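How to Complain About Something You Heard on the Radio

Most complaints to broadcasters fail for reasons that have nothing to do with whether the complainer was right. They are late, or they are nine pages long, or they are about the presenter's voice. If a news report got something wrong and you would like it fixed, the method below gives you a fighting chance. It also gives you something to do with your evenings.

Step 1. Write down what was said

Do it the same day. Note the station, the program, the time and the exact words. "They basically said the bridge was closed" will get you a basically polite reply. If the show is available online, listen again before you type anything. I once spent a whole lunch break drafting a furious letter to Storine FM about a claim that, on second hearing, had been made by an advertiser.

Step 2. Pick one standard

Every station worth complaining to works under some kind of code. Find it on the website, usually three clicks below the competition to win a cooler. Accuracy and fairness are separate headings, and people mix them up constantly. Accuracy is about whether a fact was right. Fairness is about how a person or organization was treated. Choose the one that fits and quote it by number.
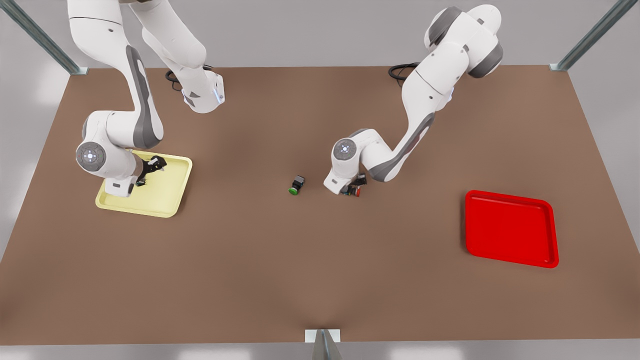

Ternell wrote in to disagree with this step: I always cite both, and let them sort it out. My last complaint was half upheld, and half is more than I get at home.

Fair enough. If you do cite both, give each its own paragraph, with its own evidence. A complaint that wanders between the two gets answered on whichever is easier to dismiss.

Step 3. Separate fact from opinion

A columnist who calls the new ferry timetable a disgrace is giving an opinion, and you can't have it corrected, however much you love the ferry. A newsreader who says the Haruna ferry carries 166 passengers when it carries 400 has made a statement of fact. Go after that one. Attach the operator's own page showing the right number.

Ask yourself, too, whether the error matters. Would a listener have come away with the wrong idea about the story? A misspoken middle initial is an error, but you will feel silly by the second paragraph.

Step 4. Write to the station first

Regulators will generally send you back if you skip this. Keep it to one page:

What was broadcast, and when.
Which standard it breached.
Why, with your source.
What you want done about it.

Say plainly what you want. A correction on air is a reasonable request. The dismissal of the entire newsroom tends to slow things down.

Step 5. Wait, then follow up

Check the code for the deadline and put it on your calendar. Keep every reply, including the automatic one thanking you for your passion.

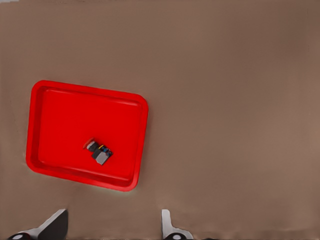
Does a phone call count as a complaint? one reader wanted to know, having spent 51 minutes on hold to the Stirnetti evening show and been offered a song request.

Usually it doesn't, at least for the formal process. Put it in writing and keep a copy. Take the song request as well.

Step 6. Go to the regulator

If the station says no, or says nothing, send the regulator your original letter, the station's answer and a short note on where you think that answer goes wrong. Resist adding new grievances at this stage. They are ruling on the complaint you made, and the weather bulletin will have to wait its turn.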